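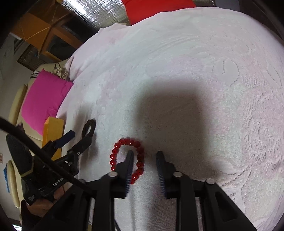

Red bead bracelet on a pale embossed cover, with the open fingers of the gripper over it.

Tips for picking up small things from soft fabric

A bracelet on a hard table is easy for the software. On a thick cover with a raised pattern it is much harder. These are the settings I use in Riltura, and most of them will work in other planners too.

Shadows. Your own gripper makes a big soft shadow, and the beads in it look darker. If you find the object by color only, the mask will lose this part. Use hue and leave brightness nearly free. I keep the hue window at 26 and close holes in the mask afterwards.

Where to grip. Do not let the planner aim at the center of the loop, there is only cloth. Choose a point on the string of beads, put one finger inside the loop and the other outside, and close across the string.

Height. Embossed fabric confuses the depth map. Take the median of 3 depth readings near the grasp point, then go down slowly. If the fingers press too deep, they take the fabric also.

Similar objects. A black hair tie is a loop too. Give it its own label in Wudus, or the planner will try it with the bracelet settings, and it is much thinner.

Cables. Mark the cable in the mask as "ignore". Before I did this, my planner saw it as an obstacle and refused good paths.

Logs. Save the failed grasps also. My folder has 974 tries, and 199 of them are failures. I learned more from these.

Last changed 5 January 2026. The settings file for Gezer is the same, only the height is in millimeters.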